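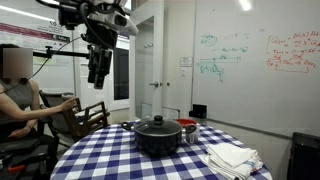

2018년 11월 6일, Asau 상가 안내 체계 개선 중간보고

안녕하세요! 지난번에 보내드린 보고가 9월이었으니 그새 할 얘기가 꽤 쌓였네요. 우선 제일 궁금해하실 안내판부터요. Nikdale동 쪽 층별 안내판은 교체가 다 끝났고, Skjelbred동은 두 군데가 아직 남았습니다. 주차장에서 올라오는 엘리베이터 앞이랑 후문 쪽인데, 후문은 벽 마감이 덜 돼서 손을 못 대고 있어요. 다음 주 안에는 들어갈 수 있다고 들었습니다(이 말을 벌써 두 번 들어서 저도 달력에 크게 적어 뒀어요).

입점 점포 정보도 새로 받고 있습니다. 전체 85개 점포 중에서 답이 안 온 곳이 세 군데 남았고, 전부 이번 가을에 간판을 바꾼 집들이라 상호 표기만 확정되면 바로 넣을 수 있습니다. 영업시간은 생각보다 제각각이더라고요. 특히 식당가는 브레이크 타임까지 적어 달라는 요청이 많아서 칸을 하나 더 만들었습니다. 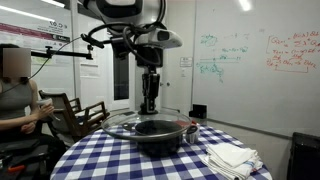 ## 예산이랑 일정

예산은 계획 안에서 쓰고 있어요. 인쇄비가 조금 줄었고 그만큼 야간 설치 인건비가 늘었는데, 합치면 거의 그대로입니다. 세부 내역은 정산표에 따로 정리해서 보내드릴게요.

일정은 솔직히 살짝 밀렸습니다. 연결 통로 바닥 유도선을 연말 세일 전에 깔고 싶었는데, 세일 매대 자리가 아직 안 정해졌거든요. 선부터 깔았다가 매대에 덮이면 너무 아깝잖아요! 그래서 매대 배치도를 먼저 받기로 했고, 시공을 맡은 Garnamska에도 그렇게 전달해 뒀습니다.
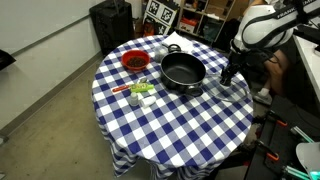
Garnamska에서는 배치도만 나오면 야간작업 이틀로 충분하고, 대신 통로 양쪽 셔터를 밤새 열어 둘 수 있어야 한다고 하네요. 셔터 건은 관리실에 문의를 넣어 놨고 답을 기다리는 중입니다.

혹시 유도선 색상에 의견 있으시면 이번 주 안에 알려 주세요. 지금 시안은 Nikdale동이 초록, Skjelbred동이 주황입니다. 식당가는 아직 못 정했어요.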